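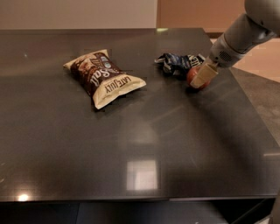
The counter at the Flulbridge workshop, with the arm at the fruit and the chips to one side.

Flulbridge is a members' workshop behind a tile yard, and it opens its doors to visitors one afternoon in December. I went mainly to see the arm that Till Reinholz and Hartmut Kohlhase have been putting together there after work. I build small things in my own garage and wanted to see how two people had organised a bigger job.

You go in past the bike stands and the metal lathe. The arm is at the far end, in what everyone calls the kitchen, and the work gets done on the counter. Reinholz does the wiring and the code. Kohlhase does the mechanical side and most of the talking.

They call the project Stulov. It started 11 months ago as a plan to build a camera crane and changed direction when Kohlhase got hold of a set of joints he liked. The fourth version of the wrist is the one fitted now. The earlier ones are in a tub under Kohlhase's bench and he was happy to get them out. Two had split along the same line, near the collar.

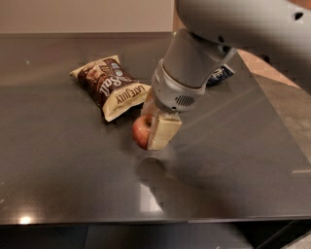

Reading time: 4 minutes

The job for the afternoon was picking up fruit. Kohlhase said an apple is harder than a block because it rolls when one finger touches before the other. Their fingers are flat and square at the bottom, so they can work close to the counter. He has drawn a curved pair as well, but wants to get everything he can out of the flat ones first.

The glossy counter was a talking point. It is dark grey and throws back a lot of light, and Reinholz said reflections had cost him more evenings than any other part of the software. I asked if a mat would fix it. He said it would, but that he wants the arm to cope with the counters people have at home. Chip bags give him similar trouble, with all the creases and shine.

The control program is called Grinis. Reinholz keeps a log of every grasp he runs, and the last entry when I looked was number 1301. Each one gets a line of notes, mostly about grip force and where the fingers first touched. He let me scroll back through a few pages. A lot of the early lines just say "missed left".

Costs came up, as they do. Most of the money went into the joints and the power supply. The motor drivers are Wendt boards bought second-hand, and Kohlhase would buy new next time, as he spent weeks tracing a fault to a worn connector. The covers were the cheap part but took the longest to finish.

I asked what a beginner should build first. Kohlhase said the gripper, on its own, clamped to a bench. Reinholz said a power switch you can reach without looking. I have written both down.

Parking at Flulbridge is tight and the tile yard locks its gate at 6, so leave the car on the street. Tea is by the door, gold coin in the tin. The next visitors' afternoon will go up on the noticeboard out front once the members have settled on a date.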